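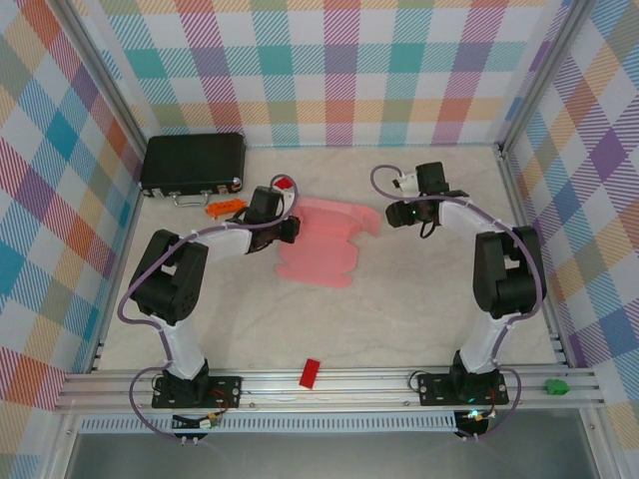 Workshop > Notebooks > Bench 2 > Nostmont kit review

Last updated: 11th February

Nostmont two-arm kit, carton folding trial

Kit is on approval from Trakine until the end of the month. Purpose of this entry: decide whether the arms can manage a flat carton blank with flaps before we spend more time on the harder items. Pink blank used throughout, started in the middle of the table between the grippers, rear part raised into a shallow tray, front part still flat.

Settings
Both arms at 80 per cent of rated speed. Grip force left at the supplier's default. Lesa control software, version as delivered. Homing repeated after every eighth run.

Runs
31 attempts at the first fold. Left gripper holds the near edge, right gripper comes in from the side and lifts. Failures were nearly all the same: right fingers touch down short of the flap and push the blank along the table. Rounded finger ends do not get under thin sheet. Tried approaching lower, which helped a little and set off the force limit twice.

Second fold not attempted as a series. Three single tries, no result worth keeping.

Cabling
Grey-mauve cable runs outside the elbow on each arm and loops wide at the base before going down to the white clips. Slack is generous. On the left arm the loop passes close to small parts left at the back of the table, and a red block was dragged on run 12. Keep loose parts clear of that side or shorten the loop. Rosaura Huaranga has asked Trakine if a shorter cable is stocked.

Connectors under both base plates are exposed. Acceptable on a bench, would want a cover before it goes to Cáceres.

Mounting
Base plates screwed to the grooved front rail. Checked for movement after 300 cycles in December and again this morning – no shift at either base. Slotted duct below the rail is ours, does not come with the kit.

Against the supplier's sheet
Payload figure not tested. Repeatability seems fair for blocks, poor for sheet, and the sheet does not separate the two. Quoted set-up time is up to 8 hours. We took longer, mostly on calibration of the right wrist.

To do
– narrower fingertips, print a pair and repeat the first fold
– ask for force limit per axis
– log right wrist offset at start and end of day
– second fold only if the first gets past half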